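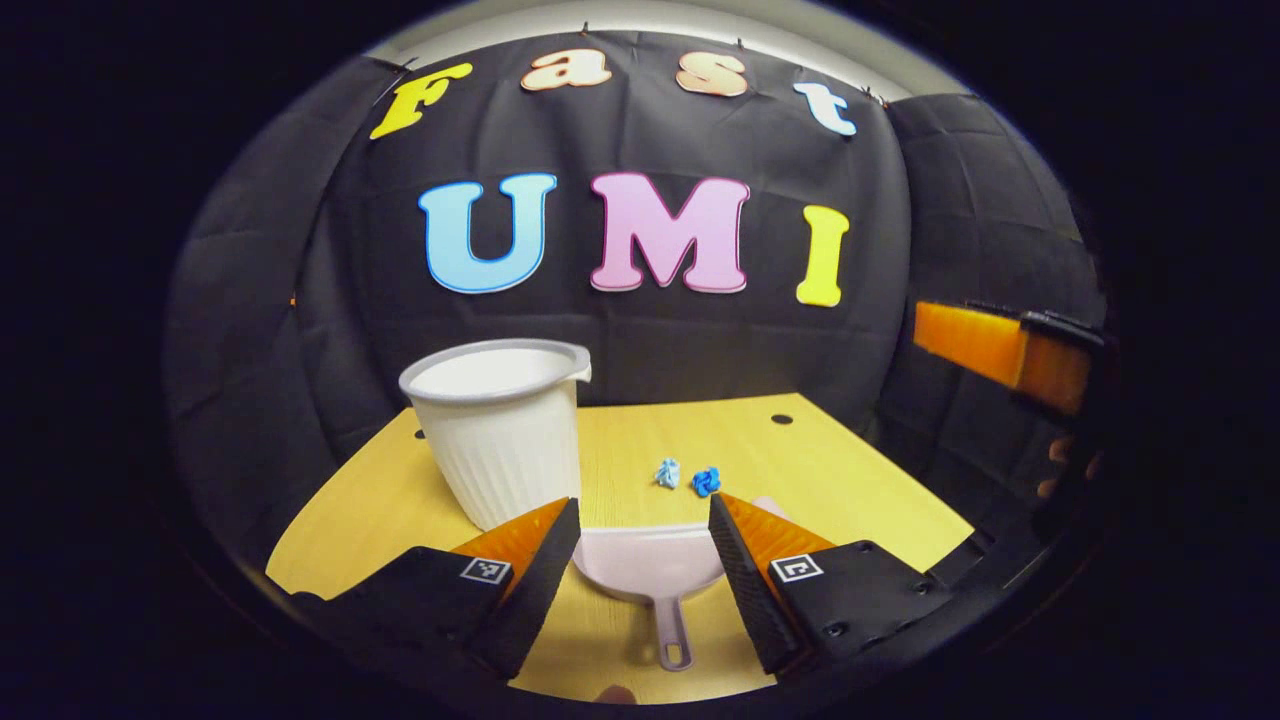 "Fast UMI" in foam letters on black cloth.

Pramby: declarations of meetings with outside interests, Steveck and Lalance

Contents
Summary
Files
Fields
How the records were collected
Known problems
Personal information
Licence and citation
Contact

Summary

Pramby is a table of meetings between elected members and outside organisations, as declared in the public registers of 18 local authorities in the Steveck and Lalance areas. Each row is one declared meeting. The registers are published by each authority in its own layout, mostly as scanned PDF, and cannot be searched together. Pramby puts them into a single layout and keeps a link from every row back to the page it was read from.

The data supports counting and comparison of declarations. It does not support claims about influence, and it contains no record of what was said at any meeting. A member with many rows may simply be a member who fills in the form.

Files

The release is made up of four files, all UTF-8, comma-separated, with a header row.

meetings.csv - one row per declared meeting
members.csv - one row per member per term of office
organisations.csv - normalised names of outside organisations, with the spellings merged into each
sources.csv - register pages, retrieval status and checksum

Fields in meetings.csv

meeting_id - stable between releases; never reused
member_id - joins to members.csv
org_id - joins to organisations.csv; empty where the register gives no organisation
date_declared - as written in the register
date_held - as written; often missing
subject_raw - text of the purpose column, unedited
subject_code - topic code assigned by us, see below
others_present - yes, no or blank; blank means the register has no such column
source_id - joins to sources.csv
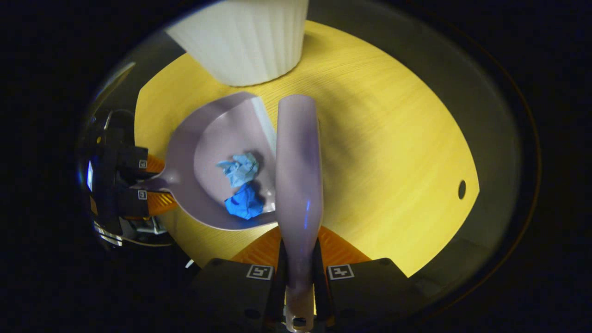
Empty strings and blanks are the same thing throughout. The word "none" in subject_raw is a real entry copied from the register and should be left alone when cleaning.

How the records were collected

Register pages were downloaded by script and passed through Khamphan, our extraction tool, which finds table borders and reads each cell. Rows with a low reading score were typed by hand. Handwritten registers were typed by hand throughout.

Topic codes were assigned by two coders working separately from the same code list. Where they differed, Lihua Xiao made the final choice. The separate codings are not in this release but can be had on request.

Organisation names were merged only where the register gave an address or registration number to support it. Trading names and parent companies are kept apart. Users who want groups of companies will need to build them.

Known problems

Coverage is uneven. Four authorities require a declaration only where the member thinks the meeting was "of substance", and their totals should not be set beside the others without a note saying so. They are marked in sources.csv with rule = S.

Late declarations are common after an election. date_declared is then a poor stand-in for date_held, and any monthly series will show a false peak in April.

Some authorities overwrite their register in place. If an entry was removed by the authority between retrievals, the row stays in meetings.csv and the status field in sources.csv reads "withdrawn". We do not know why an entry was withdrawn and make no guess at it.

Joint meetings appear once for each member who declared them - there is no field linking these rows. Matching on org_id and date_held finds many of them and also produces false matches.

Personal information

Names of members are included, as they hold public office. Names of officers, residents and staff of outside organisations have been replaced in subject_raw by [name]. The replacement was done by script and then read through by hand. Please report any that remain and do not quote them in an open issue.

Requests for removal are handled by Marlene Sauerland. Put the meeting_id in the subject line.
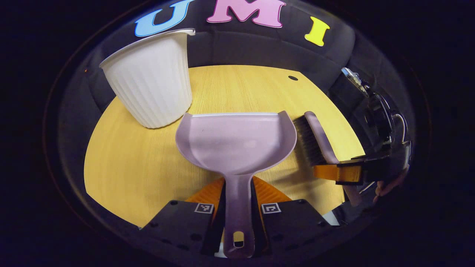 Dustpan held over a round tabletop, with a white ribbed bucket behind.

Licence and citation

The compiled tables may be reused with credit. The register pages remain under the terms of the authority that published them, and the scans are not redistributed.

Cite as: Sauerland and Xiao, Pramby: declared meetings in Steveck and Lalance. Give the release tag, as row counts change between releases.

Contact

Open an issue for errors in the data. Include source_id and the page number. Corrections received by Friday go into the following week's build.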